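4. First folding session

Read section 3 before you start. If the arms have not been homed since the last power cut, the Pendelance software will let you begin anyway and then stop halfway through a fold, with an error that tells you very little. Home them every time.

This section was revised 8/5/23 by Noémie Fleury for the Hinance two-arm folding kit with Cuervo control software 3. The quick-start card in the box was written for an older release. Where the card and this manual disagree, go with the manual.

4.1 What the kit will and won't do

The sales sheet says "any garment." Don't plan your day on that. In our own trials the kit handled plain T-shirts well, long sleeves fairly well, and anything with buttons or a stiff collar poorly. It does not sort, it does not shake out wrinkles, and it cannot tell a shirt that is inside out from one that is not. A person at the same table will be faster. The case for the kit is that it can keep going after the person has gone home, and you should check that claim against your own laundry before you buy a second one.

4.2 Preparing the table

1. Clear the center of the table. Garments waiting to be folded may stay at the side, outside the area you marked in step 3.6.
2. Wipe down the surface. Lint on the finger pads is the most common cause of a dropped edge.
3. Check that both cables have enough slack for the arms to reach across the center. Move each arm by hand, with power off, through its full reach. A cable that pulls tight at any point must be re-clipped.
4. Turn on the power supply, then the controller. Wait for the Ready message on the controller screen.

CAUTION: Keep hands, hair and lanyards out of the marked area whenever the controller is on. The soft-stop feature slows the arms when they meet resistance. It is not a safety device, whatever the brochure implies, and it must not be used as one.

4.3 Loading a fold program

5. Open Programs and choose Basic Shirt. Ignore Smart Fold for now. It picks a program for you, and it picks wrong often enough that you will spend more time watching it than it saves.
6. Set speed to 54 percent. The default is 200 percent of the rated training speed, a strange choice for a first run.
7. Lay one shirt face down in the center, collar pointing away from the arm bases. Flatten the sleeves by hand.
8. Press Start and keep one hand near the stop button.

Note: The counter on the status page counts attempts, including failed ones. If it reads 128 at the end of a shift, you do not have 128 folded shirts. Keep your own tally of finished pieces if you need a real number.

4.4 Final squaring

The last step of Basic Shirt brings both grippers in on the folded piece to even up the sides. Dark fabrics give the most trouble, as the software may lose the edge of a black shirt against its own folds. A rumpled top edge is within what we consider normal. A customer may not agree, so decide early what you will accept.

9. Let both arms stop before you reach in.
10. Lift the piece from underneath with two hands. Picking it up by one corner will undo it.
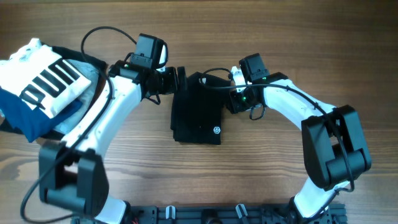
Can I run the kit with only one arm connected?
Only for calibration and the pick-up test in section 3. All the fold programs need both arms, and Cuervo will refuse to load them if it finds just one.

4.5 If the fold fails

- Gripper closes on nothing: recalibrate table height (3.4), then try again at the same speed.
- Fold slides as it is squared: clean the finger pads. If that does not help, ask for the Fondaso pads - they wear out sooner but grip better.
- Program stops with "Plan error": press Stop, clear the garment by hand, home both arms.

If the same fault comes back after recalibration, save the log and send it to Nipon Yensuk in support. Do not use Auto Repair first, because it overwrites the log.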